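O período de experiência

A carta da Lindatis dizia que eu tinha dezassete dias para me apaixonar pelo produto ou devolvê-lo na caixa original. Eu já tivera noivados com cláusulas piores.

O produto chamava-se Dokent: um par de garras brancas, que se seguram uma em cada mão, e uma caixinha com ecrã para pendurar ao peito. Custava 2000 euros, ou 1000 para quem assinasse o plano anual, e prometia ensinar às máquinas "a delicadeza do gesto humano". O meu chefe, Derek Crabtree, que fechava gavetas ao pontapé, achou que era a pessoa indicada para avaliar delicadeza. Depois lembrou-se de que tinha uma reunião e vestiu-me o equipamento a mim.

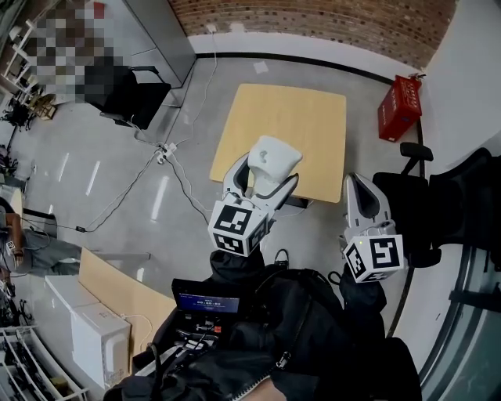
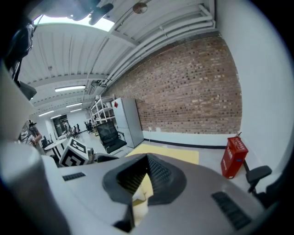

O Dokent em serviço na sala da parede de tijolo.

– Pegue com naturalidade – disse Jordan Hollis, o representante.

É uma frase que acaba com a naturalidade de qualquer um. Olhei para aquela coisa branca e mole na beira da mesa. A coisa, de certa maneira, olhou para mim. Abri os dedos da esquerda, avancei, e senti-me um caranguejo a quem tivessem pedido referências.

– Está a pensar – acusou Hollis.

– É crime?

– Fica gravado.

Expliquei-lhe que pensava pouco e sempre dentro do horário. Ele sorriu como sorriem os vendedores quando ainda não há assinatura e abriu o manual na secção das hesitações. O sistema, lia-se ali, valorizava a hesitação honesta e penalizava a hesitação decorativa. Perguntei como se distinguiam. Hollis respondeu que isso fazia parte do plano anual.

Continuámos até às cinco da tarde. Peguei, pousei, tornei a pegar. Fui delicado com a mão esquerda e, a pedido, com a direita, que nunca tinha sido chamada a tanto. Ao fim de uma semana já abria a porta do frigorífico lá em casa com dois dedos curvos e um ar de quem espera a luz verde. A minha mulher perguntou se eu estava bem. Respondi que estava calibrado.

Em setembro chegou o relatório. A Lindatis felicitava-nos pela qualidade das demonstrações e informava que os meus gestos iam integrar a biblioteca do Lightfoot, o modelo seguinte, destinado a fazer sozinho aquilo que eu fazia acompanhado. Vinha também uma classificação. Delicadeza: boa. Constância: boa. Entusiasmo: dados insuficientes.

Derek leu tudo de pé, à porta, e quis saber se eu recomendava a compra.

Pensei nos dezassete dias, no ombro direito, que ainda me doía, e num Lightfoot qualquer, num armazém da Hetow, a pegar nas coisas com o meu jeito exato e a parar a meio, como eu paro, para pensar no almoço.

– Recomendo – disse eu. – Mas peça o plano anual. Eu gostava de saber aquilo das hesitações.

Derek assinou e fechou a gaveta com o pé.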